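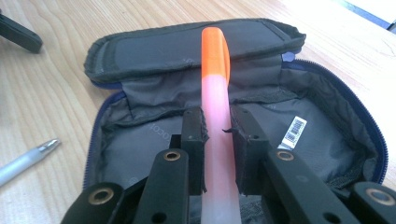

A glow stick with an orange tip, over a dark gray zippered case.

Coloring Past the Bell: a chat with Lurdes Cunha
November 2018

I had a whole page of questions for Lurdes Cunha and I think I got through two of them. She's that kind of talker. She taught art to seven- and eight-year-olds for 14 years, then quit, then missed it so badly that she started Florkodora, an after-school studio where kids can come and make pretty much anything they want. (I asked about the name. Her niece made it up at age four and wouldn't say what it meant.)

So I started with the easy one: are some kids born creative and others not?

"Oh, I hate that one!" she said, and laughed. "Parents ask me at the door. They say, my son isn't creative, he only likes trains. Well, how many trains has he drawn? Has he drawn the people on the train? I had a boy who did nothing but train schedules for a whole term. Beautiful things. He invented towns for them. Hellus was the last stop and Walla was where you had to change, and you never wanted to be stuck in Walla after dark."

I wanted to hear more about Walla, but we moved on to boredom, her favorite subject. Lurdes lets the kids be bored. For the first part of every afternoon there's no assignment, no theme, nothing on the board. Some of them complain, a few lie down on the floor.

"You have to sit on your hands," she told me. "I was terrible at it. A child says I don't know what to make, and right away you hear yourself saying make a cat, make a house. And then it's your cat. Khoa Triệu, who teaches the older group with me, he's much better than I am. He just says 'hmm' and goes to wash brushes."

I confessed I'm a cat-and-house person myself. My daughter once asked me what a dream looks like and I looked it up on my phone, which I still feel bad about. 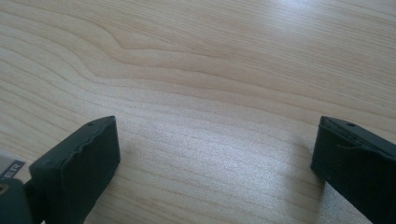 Lurdes thinks most of us stopped drawing because somebody corrected us, and usually over something tiny. Hers was a tree. A teacher took the pencil out of her hand and fixed the trunk, and she didn't draw another one until she was in college. Her way back in was copying wood grain, of all things, and she still gives that to grown-ups who swear they can't draw. I tried it on a pale tabletop with long thin lines running across it, and up in one corner they went all wavy, like a flame, with darker tan stripes bulging in and out. I drew the wavy bit three times and it came out looking like a fish, then an ear, then a different fish. I had a great time! "See, the wood doesn't grade you," she said when I told her.

We got onto grades after that. She doesn't give any, and she doesn't say "good job" either, which drives some of the parents up the wall. She asks a question about the picture and waits.

"One father, Wilfredo Lumbao, he's a friend now, he came in quite annoyed. He wanted to know how his daughter would improve if I never told her what was wrong. I said, ask her. So he asked her, and she gave him a list! She knew exactly what she didn't like about it. The knees, mainly."

And what about the kids who copy? I was thinking of the one in my own class who copied my horses, and how furious I was.

"Let them copy. Two of mine, Kim and Giang Hoàng, copied each other for a year, back and forth, until you couldn't say who had started it. Now Giang makes puppets and Kim writes ghost stories. I have 183 pages of ghost stories in my cupboard and I'm not allowed to throw any of them out."

I asked if she ever wanted to go back to a regular classroom. She thought about it for longer than I expected.

"I miss the ones who would never have picked art," she said. "Here they choose to come. In school you got everybody."

Then she asked me what I used to draw before I stopped, and I told her about the horses, and she went to find me a pencil.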